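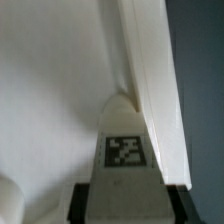 From: So-ying Ko
To: teleop list
Date: December 13, 2018
Subject: Re: how many demonstrations for cup and holder?

Margarida Magalhães wrote:
> We recorded 54 demonstrations by remote control, and the arm
> still stops above the holder. Do you guide the arm by hand,
> or do you also use the remote? And do you keep the bad ones?

Dear Margarida,

Thank you for the question. In August we did only hand guiding, 78 runs. The paths were smooth, but my arm was often in the view of the side camera, so I could not use many of them. Now we use the remote control for everything – it is slower, and a new person needs 90 minutes of practice before I keep the data.
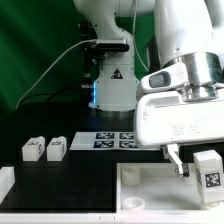

Our table at Bratau, with the marker sheet in the middle and the tray at lower right.

I do keep the bad runs, but in a separate folder. If the person corrects the mistake in the same run, I move it to the good ones. Please check also that your wrist camera and side camera have the same clock. Ours had a small difference, and the learned motion stopped too early – maybe you have the same problem.

Could you send me two or three of your log files?

Best regards,
So-ying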